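Open Day at Mokasard, Oltitdale

I'd been meaning to get out to the Mokasard tableware works for years. My mother-in-law has a whole cupboard of their plates, the old cream ones with the brown edge, and every Thanksgiving I turn one over and read the name on the bottom and think, that's a 20-minute drive, why have I never gone? So when the open day notice went up at the library I signed up that same afternoon, and I dragged my neighbor Tegwen Pritchard along with me. She didn't need much dragging. She came with a tote bag and a list.

Parking is behind the building, by the way, and the sign for it is tiny. We drove past it twice. Once you're in, you go through a side door into what used to be the canteen, where they had coffee and very good almond cookies (I had three, Tegwen says four) and a wall of photos going back to 1959, when the first kiln was fired up. They don't fire clay anymore. Everything now is molded, and the kiln room is where they keep pallets.

Our guide was Sotiris Papadakis, who has worked there long enough to remember the brown-edge plates being made. He has a big voice and needed it, because the molding hall is LOUD. You get foam earplugs at the door and you'll want them. What I liked was watching the press open and a dish come out so fast — I kept trying to catch the exact second and missing it. Somebody in our group asked how many they make in a shift and he said it depends on the size, and then got onto the subject of rims, and we were on rims for quite a while!

I had never thought about rims. A raised rim keeps your gravy where it belongs, fine, but it also stiffens the whole plate, and it's the part your thumb goes on when you carry it. They had sample dishes you could pick up and bend, one with a rim and one without, and the one without flopped like a paperback. The colored powder they mix in comes from a supplier called Lindurex, in tubs with the shade painted on the lid. I asked if I could take home an empty tub and was told no, very kindly.

After that came the part I'd go back for, the finishing and checking rooms. It's quiet in there, everything is pale, and the tables are bare except for whatever is being looked at. Tegwen said it made her want to go home and clear off her kitchen counters. I said I'd believe that when I saw it.

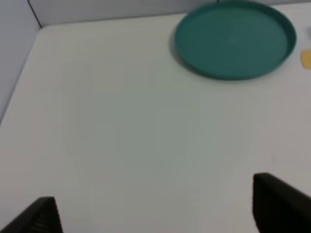

A teal plate on one of the white tables, checking room.

The teal is the one I fell for. It's a deep blue-green that goes darker at the rim, and if you look at the flat middle you can pick out faint rings, one inside the other, left by the mold. I assumed that was a flaw and said so, out loud, in front of everyone. Sotiris said they like them there, and that customers do too, and he told me to run a fingernail across one of the samples. You can feel it, just barely. I've been doing it to my own plates at home ever since and it's driving my husband up the wall.

Murray McKinnon, who picks the colors, came in for a few minutes to talk about how a shade looks completely different on white than it does on a wooden dining table. He carries a plate around his own house for a week before he decides. There's a new yellow coming in November. He wouldn't show us!

The tour finished in the seconds shop, and this is where Tegwen's list came out. Plates are 5 dollars each, bowls a little less, and the flaws are so small I had to ask the woman at the register, Melina Kyriakidis, to point mine out to me (a speck near the foot, you'd never find it). She wraps everything in newspaper and she does not rush. I came away with four teal plates and a serving dish. Tegwen bought eight of something gray and then went back for a ninth.

A few practical bits if you're thinking of going. It's free, but you have to book, and closed shoes are a must. The whole thing took us two hours including cookies. There's one flight of stairs up to the checking room with no elevator, so call ahead if that's a problem. The shop takes cards. For lunch afterward we walked down to Chatzigeorgiou on the corner and split a spinach pie, and I'd get my own next time.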